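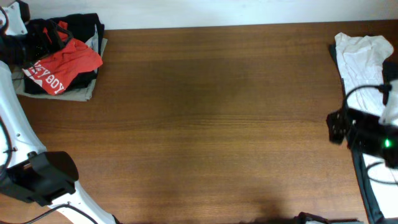
*Folding table with the two arms, folded pile at the left.*

## Your first shift beside the folding arms

At Pundberg we fold with 2 arms since December. Before, each of us folded by hand for all the shift. Now the arms make the folding, and we prepare, check and correct.

1. Keep the middle of the table free before you press **Start**.
2. Put the unfolded clothes at the right side, never under a gripper.
3. Wait until both arms stand still. Then take the pile.
4. Look at every piece. If a fold is crooked, redo it by hand and write it on the sheet.
5. After 55 minutes, change places with your colleague.

Slow work in the first days is normal, and your hours stay the same. If an arm stops with a cloth in the gripper, do not pull. Press **Pause** and call Zinhle Nkuna, extension 8.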